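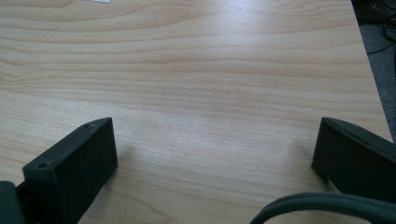 Re: Kuroda fingers vs Retix fingers on the handheld gripper

tundden_tom
Finally got the black Kuroda blocks on and I'm having a ball! Two screw holes along the top edge of the left finger, flat inner faces, and they open nice and wide. Way stiffer than the Retix ones - I did 258 grabs on the weekend and only dropped 3.

wobblyaxis
What were you grabbing though? Flat faces are great on boxes. Try a marble. My Retix pair is softer and I'd still pick it for anything round.

tundden_tom
Mostly blocks and tape rolls, fair call. Will try some rounder stuff.

Brutedthorpe Bench
I'm with wobbly on the grip, but Retix pads wear out fast. Mine were shiny after nearly 545 cycles. What colour do the Kuroda ones come in besides black?

wobblyaxis
Shiny isn't worn out. Wipe them down and go again.

tundden_tom
Only seen black. Does anyone clip the cable back? Mine arcs up right beside the right finger and I'd love it out of the camera view.

Brutedthorpe Bench
Velcro strap near the handle, leave a bit of slack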